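I ordered the Vevton quilted comforter in November, mostly because our guest room was looking sad and I wanted flowers on something. It's the striped one, pale olive green and white with big five-petaled flowers in mustard, orange and cream (the listing calls it "Meadow Stripe"). I paid $84 for it, and I've been sleeping under it myself ever since, so the guests are out of luck!

First thing, the weight. I'd call it medium. I run cold and still want a blanket on top in the dead of winter, but for a spring night with the window cracked it's just right. The quilting has held its shape through 5 washes, and I'm not gentle, I just throw it in with the towels.
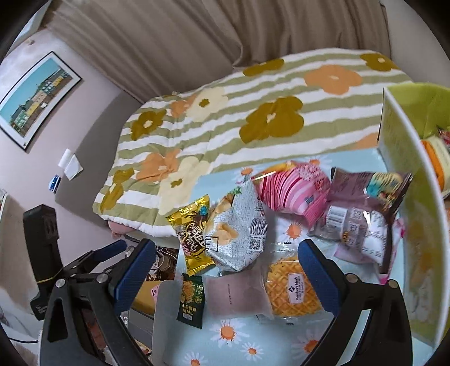

The colors are softer than I expected from the website, which made me nervous for a minute, but they go so nicely with pink walls and a beige curtain that I stopped worrying. It's long enough to hang over the foot of the bed, too. My old one from Bangash never did that and it drove me nuts.

My gripes? The corner stitching had a few loose threads right out of the bag, and the pale stripes show every single crumb (I snack a lot, okay). Also it takes forever to dry, plan on two cycles.

Would I buy it again? Yep, and I'm already eyeing the blue one. 4 out of 5 from me.

Related reviews
Wikico blackout curtains, one year later
Clivevlow bed pillows: firm or medium?
Bangash waffle blanket
Best sheets for cold sleepers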